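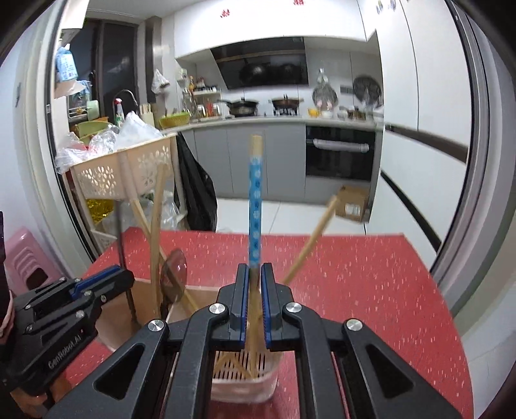
Home | Orders | Returns | Help Desk

Zukach Books Help Desk
July 7, 2021 — Posted by Catalog Support
2 min read

Ticket: wrong text in the e-book of a poetry anthology
Status: open, waiting on publisher

Reported problem: Customer bought the Ernetti anthology of postwar poets as an e-book. The contents page lists 29 poets. The file stops partway through the Harahap section and then repeats the introduction. Customer has the 2000 paperback and says the print text is complete.

Step 1. Asked customer to delete the book and download it again. Same result.

Step 2. Opened our own copy in the desktop reader and on a phone. The introduction repeats on both, so the fault is in the file.
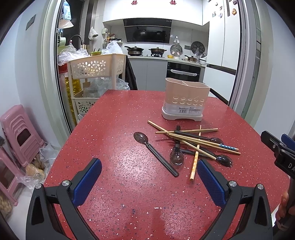
Step 3. Compared the file with the one Bronau sent us in November. That one has the full Harahap section, plus the notes and the index of first lines. The current file replaced it when the cover was updated. It is missing the last four poets and all the notes.

Step 4. Tried to put the November file back. The upload was refused with "edition mismatch" — the new cover carries a different ISBN. Left the listing as it was.

Step 5. Took the e-book off sale and wrote to Bronau for a corrected file. The paperback is still available.

Customer was offered a refund and would like to wait for the fix. Line breaks in the long poems should be checked when the new file comes in. The old one ran some of them together at large type sizes.

Next check: when Bronau replies.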